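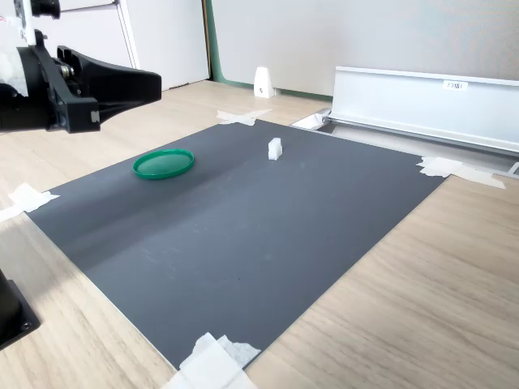
Gilberto Villca wanted to know, before we did anything else, why we were still tuning the pick when the place step is where Anville beat us last year. Fair point. Writing down the answer I gave so I don't have to give it twice: a bad pick makes a bad place, and we can't tell the two apart in our logs yet. He said fine, but he wants place numbers by the end of March.

Plikari arm, student project bench. Afternoon session, started 2:15.

Task is the same as in the Prudcombe rules: white block goes into the green lid, lid stays where it is. Block has to be released inside the rim and the gripper has to back off without dragging anything. Lid open side up.

Mat corners are taped down again. The bottom corner has several layers on it now and should be redone with one clean strip. The tape is not supposed to be a reference for anything. Whoever wrote the script that measures from the right-hand tape, please change it to the mat corner.

Settings at start:
Approach speed 100, same as last time
Pause before close, 2,000 ms
Closing force unchanged

Ran nine picks with the block upright and no place. Seven good. On the other two the fingers came down too far forward and tipped the block before closing. Both misses were with the block near the top of the mat, so I think it's reach and the wrist angle at that distance. The closer positions were all fine.

Cut the approach speed to half for the last stretch only. Repeated the two bad positions and got both. That is two tries, so don't take it as fixed.

Then tried the full move. The arm reached the lid but let go high, and the block bounced against the rim and ended up on the mat. The release height in the file is 2,616 in encoder counts, which was set with the old lid. The old one was deeper. Did not change it today. I want to measure the new lid first and put the number in the file with a note saying which lid it belongs to.

Gray mat is scuffed in the middle. The vision code doesn't seem bothered by the scratches, but the lighter band where the light falls across it does shift the block outline a little. Betancur team has the same mat and says they raised the threshold. Haven't tried it.

To do:
Measure lid, set release height
Retape bottom corner
Far positions again at the slow speed, full set of nine
Separate pick and place results in the log (Gilberto is right about this)
Ask Betancur what threshold they use

Stopped at 4:40. Settings saved with the slow approach left on.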